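Plastic cups, and how I stopped them going cloudy

We have far too many plastic cups in this house. They came with picnic sets, they came home from parties, and at least one belongs to my neighbour Pilar Cisternas (I will give it back, Pilar, I promise!). They live stacked by the kettle and for years they smelt faintly of old squash.

What sorted the smell was bicarb. I put a heaped teaspoon in each cup, top it up with warm water and go and do something else for 10 minutes, then a quick rub round with a soft cloth and a good rinse. Don't be tempted by the green scourer. It scratches, the scratches hold on to tea and juice, and you'll be back where you started by December. 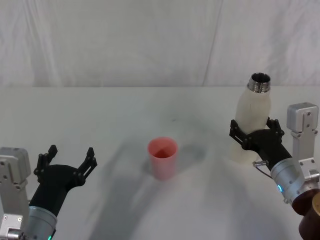 Drying matters more than I used to think. Upside down flat on the worktop traps the damp, so I prop the rims on a cooling rack and leave them overnight. Only then do they get stacked, and never more than three high - any taller and they jam. If you've got two stuck together already, stand the bottom one in warm water and put a bit of cold in the top one, wait a minute and twist gently. My friend Zulema swears by a drop of washing-up liquid down the gap as well, which does work but then you've got to wash them both again.

A white table is lovely for seeing what you're doing and dreadful for everything else, as every crumb and speck shows up. Mine gets a wipe with a damp cloth and then a dry one, always in that order, or it goes streaky.

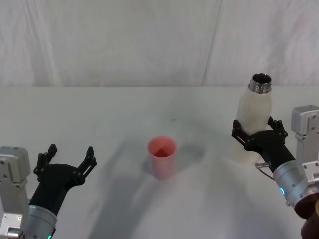
Pink cups are the worst for tomato, by the way, you don't notice the stain until it's really settled in. A sunny windowsill for an afternoon fades it nicely. I've tried lemon juice too and couldn't see much difference, though it did smell nice!

Next on my list is the lids. I have 14 of them and I don't think a single one fits anything we own.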